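定期便のペーパーキット、途中で休止したら限定スタンプってもう手に入らない?

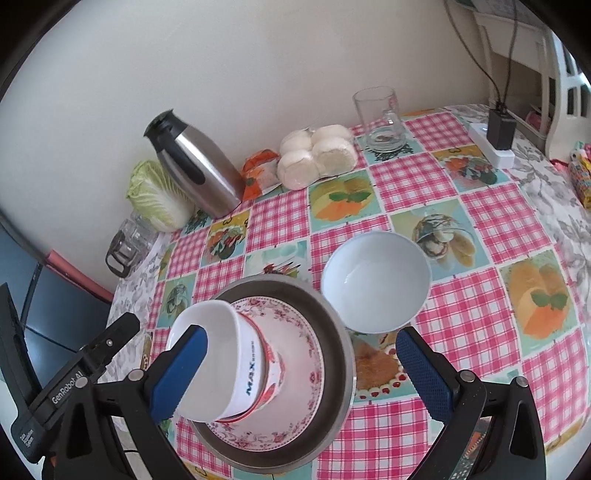
読了時間:8分

カテゴリ:ペーパークラフト・スクラップブッキング > キット・定期便
投稿者:Ohemaa Ayaaba

急いで書いてるので読みにくかったらすみません。

Flokellの月イチのペーパーキット、取ってる方いますか。台紙とダイカットと小さいクリアスタンプが入ってるやつ。去年からずっと続けてて、引っ越しで2か月だけ休止しました。マイページの「おやすみ」ボタンから。で、再開したら、連続購読の人だけにつく限定スタンプ(葉っぱの枠のセット)が入ってない。

規約を読んだら「継続中の会員さまに限り」って書いてある。おやすみは継続じゃないの?解約した覚えはないんですけど。会員番号も変わってないし、ポイントも755そのまま残ってます。

問い合わせフォームから送ったのが朝の9時で、自動返信は来た。それきり。March分の締切が近いので、それまでに続けるかやめるか決めたいです。

聞きたいこと。
・休止すると連続の数え方はリセットされるのか
・限定スタンプを後から買えた人はいるか
・だめなら似た枠のスタンプを出してるメーカー、どこかないか

ちなみに欲しい理由は、姪の成長アルバムを同じ枠でそろえてるからです。表紙から前半までぜんぶ葉っぱの枠シリーズで来てて、後半だけ違う柄になるのがどうにも気持ち悪い。12インチじゃなくて8インチのアルバムです。大きい枠だと入りません。

あと、フリマで売ってるの見たんですが値段がちょっとすごくて。あれ本物なんでしょうか。それもわかる人いたら。

補足:単品ストアの在庫は見ました。葉っぱの枠はなし。花の枠はあるけど線が太くて雰囲気が別物でした。色違いの台紙は20枚パックで買えるみたいなので、台紙のほうは困ってません。スタンプだけです。

投稿者:Đức Vũ

同じことで去年もめました。長いです。

まず連続の数え方。私のときはリセットされてました。ただしサポートに言ったら戻った。だからまだあきらめなくていいと思う。

Flokellの「おやすみ」は2種類あります。これがわかりにくい。ひとつは「今月だけスキップ」で、もうひとつが「休止」。スキップは連続扱いのまま。休止は発送リストから名前が外れるので、システム上は再入会と同じ処理になるらしいです(サポートの人にそう言われた)。2か月休むならスキップを2回押すのが正解だった、ということになります。マイページのどこにもそんなこと書いてないですけどね。私も休止のほうを押しました。

で、どうやって戻したか。

フォームじゃなくて、発送完了メールへの返信で送る。フォームは全部の問い合わせが一緒に入るみたいで、私のときは返事が来ませんでした。発送完了メールに返信したら次の日に来た。書いたのは次の内容だけ。

会員番号
休止した月と再開した月
休止の画面に連続特典がなくなる説明がなかったこと
限定分の在庫があれば送ってほしいこと

文句は書かないほうがいいです。最初に送ったフォームのほうは正直かなり怒って書いてしまって、それで後回しにされたのかもと今は思ってる。関係ないかもしれないけど。

画面のスクショがあれば添付。休止ボタンを押したときの確認画面は、たしか再開後でも「手続き履歴」から見られたはず。スマホだと出ないのでパソコンで。

返事の内容は、連続の回数は元に戻す、スタンプは予備があるので次のキットに同梱、でした。本当に入ってました。ただ私のは鳥のセットで、葉っぱの枠は人気があったから予備が残ってるかはわかりません。そこは聞いてみるしかないです。

あとポイントの話。755あるなら、連続特典じゃない過去のアドオンと交換できる枠が毎月少しだけ出ます。朝早めに見るといいです。すぐなくなる。葉っぱの枠が出たのは見たことないけど、同じ作家さんのつるの飾り罫なら一度出てました。線の細さは同じくらいなので、角に重ねて押せば枠っぽくなります。

フリマのは気をつけて。私は一回失敗してます。届いたのが、シートの裏の印字がない、やたら薄いやつでした。押すと線の端がにじむ。本物は台紙シートの右下にロゴと品番が入ってるので、出品者にそこの写真を頼んでみて、断られたらやめる。それだけでだいぶ避けられると思う。

8インチのアルバムなら、どのみち枠を丸ごと1ページに押すより、タグとか写真の下の小さいカードに押すほうがきれいです。前半がどういう使い方かわからないけど、もし前半のページに枠を押した余りのカードが残ってたら、それを後半に散らすとつながって見えますよ。

締切前に返事が来なかったら、とりあえずMarch分はスキップで。休止は押さないこと!ここ大事。スキップなら締切の当日の夜まで取り消せます。

投稿者:まめ缶

メーカーの話だけ。

Brovaに似たのあります。「リーフフレーム ミニ」。線細め。8インチでも入る。うちは手帳に使ってる。ただアクリルブロックは別売なので注意

Darkoのも葉っぱだけど、あれは枠というか輪。丸いです。雰囲気ちがう

Jikportは送料が高い。まとめ買いする人向け。枚数いらないなら100円ショップのクリアスタンプでも意外といけます、線がちょっと太いけどインクを薄めの色にすれば目立たない。グレーとかセージ系。黒で押すと差がはっきり出るのでやめたほうが。

限定のやつは取ってないのでわからないです、ごめん

投稿者:とおりすがり

解約してまた入りなおせば初回特典もらえますよ。私はそうしてる。

返信:Đức Vũ

↑それやると連続が完全に消えるので、質問者さんの場合はやらないほうがいいです。ポイントも消えます。755はもったいない。

返信:Ohemaa Ayaaba

みなさんありがとうございます。まとめてですみません。

Đức Vũさん、スキップと休止が別物なの、今はじめて知りました…。手続き履歴、パソコンで見たらありました。確認画面に特典のことはたしかに一行も書いてない。スクショ撮って、発送完了メールに返信しました。怒らずに書いたつもりです。

フリマの出品者さんにも右下の写真をお願いしてみたら、「梱包済みなので撮れません」とのこと。見送ります。

まめ缶さん、Brovaのミニ見ました!かなり近いですね。前半のページと並べてみたいので、まずひとつだけ買ってみます。ブロックは手持ちのが使えそう。セージのインクもあったはずなんだけど引っ越しの箱のどこか。たぶんまだ開けてない箱。

余りのカードは3枚くらい残ってました。写真の下に入れてみます。

とおりすがりさんの方法は今回はやめておきます。

サポートから返事が来たらまたここに書きます。締切までに来なければスキップで。

返信:まめ缶

ミニ、小さい葉のとこにインクがたまりやすいから、最初に消しゴムで表面を軽くこすってから押すといいです。一回いらない紙で試してから。

返信:Ohemaa Ayaaba

消しゴム了解です。試し押ししてから使いまs。

返信:Ohemaa Ayaaba

サポートから返事来ました。連続の回数は戻してもらえるそうです!葉っぱの枠は予備を確認中で、結果は次の発送連絡のときに教えてくれるとのこと。March分はこのまま受け取ることにしました。Brovaのミニはもう注文しちゃったので、両方来たら片方はタグ用にします。

受付は開けておきます。休止で同じことになった人がいたら書いていってください。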